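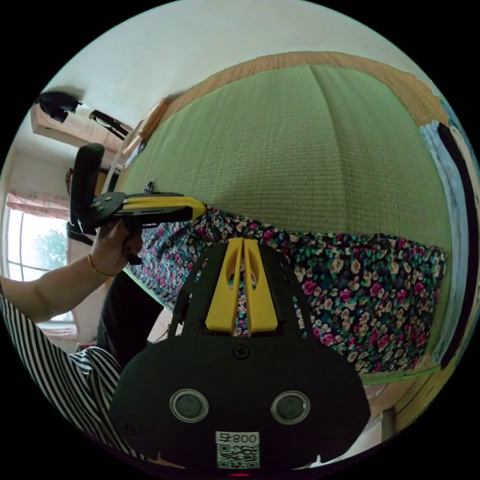
Feb 21, 2026 – fabric demos, hand-held grippers

Floral cloth on the tatami again. Talha asked for more soft stuff after the last batch, so that's the whole session. Two grippers, one per hand. No arm today, just people doing the task and the grippers recording it.

Task as written on the sheet: pick the near edge, lift, fold away from you, let go flat. Sounds easy. With both jaws on thin cloth it isn't. The yellow fins bend around the fabric nicely but they don't pinch much at the tip, you have to come in low and scoop a bit before closing. If you come straight down you get mat and no cloth.

Notes for whoever goes next:
– slow down before the close. First few demos I snapped it shut and the edge slid right out
– keep left and right lifting together. When one hand leads, the cloth twists and the fold comes out crooked
– watch the cloth hanging off the mat, it drags the rest down when you let go. Pull it up first or accept it, but do it the same way every time
– say "start" and "stop" out loud, makes trimming way easier later

Yee-man watched the playback and says my left wrist is turning in at the end of every fold. She's right. An arm copying that will hit its joint limit, or go the long way around which is worse. Redid those. 2 still look bad, marked them as skip, did not delete.

Window side is very bright in the wide view. Tracking held up ok, I think becuase the cloth pattern is so busy there is plenty to lock on to. The plain green of the mat is the part I worry about. Want to try the same folds with a plain cloth and see if it drifts. Not today.

Premora target is 2,000 demos over all the fabric tasks. At this pace it's a long slog. Asked Talha if the Urrego folks can take the towel ones, he'll check.

Calibration: re-ran it on the left unit before starting, right unit was fine from last time. Should really do both, every time. Left jaw reads a hair open when fully closed, wrote the offset in the log. If it grows, swap the fins.

To do
– upload to Darkero, folder name with the task first then initials (somebody has been doing it backwards)
– trim the 3 long takes where I stopped to smooth the cloth by hand
– Yee-man to replay the good ones on the arm, half speed
– ask Flamisden about spare fins, need them before March

Hands sore. Swap operators more oftne next time.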